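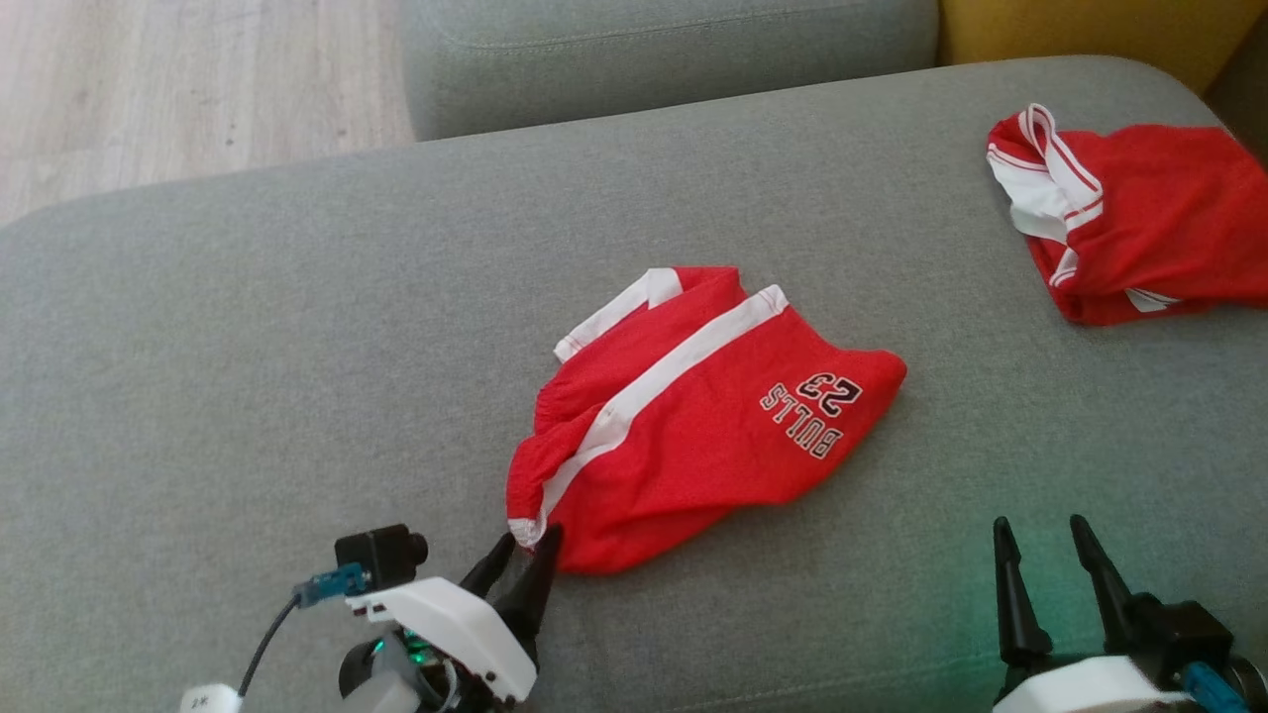 Prekuser two-arm folding unit — open day and demo page

Demo unit, price on request. Open day Saturday, Jan 18, 2020, at the Plavico showroom in Breltgate. Doors at 2, free parking out back, no need to book unless you're bringing your own laundry (see below).

What it does

Picks up small clothes, folds them, sets them down. Two arms, two-finger grippers, a small camera at the gripper. We run it on a couch seat becuase that's where clothes end up at most people's places. Red basketball gear with white trim on the grey upholstery — Bulls 23 on one piece. Slippery stuff, lots of trim, harder than a tea towel.

What you'll see on the day

Folding runs on the couch, one garment after another
Stop and restart, done by a visitor if anybody's keen
Murray Simard on the controls, happy to take questions while it's going
Flora Gourlay at the desk for quotes and lease terms

Bring your own

Kids' sizes and small tops work best. Nothing with hard buttons or beads please. No wool. Clean only!! Hand it in at the desk with your name on a tag and pick it up before you leave.

Specs

Arms: 2
Grippers: two-finger, black, tapered tips
Max garment weight: 600 g
Warranty: 14 months, parts and labour
Power: standard wall outlet
Colour: white housing, no other colours at this time

Lease and purchase

Minimum lease 6 months. Delivery and set-up included inside Breltgate, extra outside it — ask Flora. Orders placed on the day ship in May. Martinelli stand sold seperately, fits this unit and the older one-arm model. Spare finger tips in stock, sold in pairs.

Good to know

Kids welcome but stay behind the tape. The unit is slower than you are, that's normal. Not for outdoor use. Keep drinks off the couch.

Can't make the open day? Weekday visits by appointment, call the showroom and ask for Murray. Leave a message if he's on the floor, he'll ring back.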